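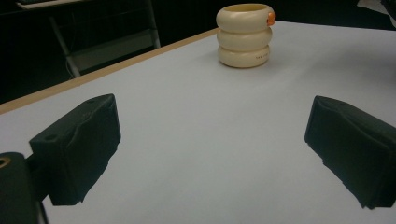
Skernis: hand-held gripper demos for stacked ring objects

Skernis is a set of short tabletop demonstrations recorded with a hand-held two-finger gripper, plus the training code and the policy weights we got out of it. We built it to test one idea: if you train a grasping policy on lots of approaches to the same awkward shape, and you let it see the whole approach instead of only the last few inches, does it stop grabbing at the wrong height? For us the answer was yes, and by a bigger margin than any of us had bet on!

What's in it

2000 demonstrations, split by episode
316 held-out episodes, included in that total, never used for training or tuning
One wrist-view video stream per episode
Gripper pose and finger opening, synced to the video
A plain text outcome label for each episode (grasped, slipped, missed, stopped early)

Why stacked rings

A stack of rounded rings is a lovely test object. The sides bulge and pinch in again, so there are good places for the fingers and bad ones, and they sit very close together. On a cream or off-white stack the grooves between the rings are faint, and on a white table the whole thing gets pale against pale. Depth cameras we tried earlier (Kgomotso Matlala has the sad plots) gave us mush around the grooves. The wrist view did much better once the policy had a few steps of history to work with.

We also like that a stack can start far away. Plenty of episodes begin with the object near the far edge of the table and a long stretch of open white tabletop between it and the finger pads. The policy has to pick a line early and keep correcting it.

The method in short

The policy, which we call Zendis in the code, takes the last 6 wrist images and predicts a short chunk of gripper motion. There is one extra head that guesses the height of the nearest groove relative to the fingertips. We only use that head during training. Taking it out dropped the grasp rate more than halving the data did, and Chantelle Shezi reran that comparison twice on fresh seeds before she'd let us write it down.

Images are resized but never cropped -- the finger pads need to stay in view. We tried masking them out, on the theory that they were wasted pixels, and the policy got worse at judging the opening. Leave them in.

Getting started

Unpack the archive next to the code folder.
Run prepare.py once. It builds the index and checks every episode for missing images.
Run train.py with the config named rings_base.
Run replay.py on any held-out episode to see predicted motion drawn over the recorded path.

Training takes 800 epochs with the default settings. The loss looks flat for a long stretch in the middle. Let it go, it picks up again.

Known problems

Dark backgrounds past the table edge sometimes pull the exposure up, and the white surface washes out. The brightness jitter in rings_base helps.
Small colored parts on an object can act as a shortcut. The policy may learn to steer by a bright tab instead of the shape, so we suggest the hue shift option, or a test with the object turned.
Printed text on objects is usually too small and blurred to read in the wrist view. Please don't build labels on it.
Episodes recorded on Saturday have a slightly different time offset. The index fixes this, but the raw files don't.

What we'd love to see

Someone trying this on soft objects! Nobuhle Xaba started a branch with a groove head that predicts a range in place of a single height, and the early curves look good. It's called khosravi and it is rough, but it runs.

Contact

Data questions go to Precious Hlongwane, code questions to Desmond Iwasaki. Bug reports with an episode number attached get answered first.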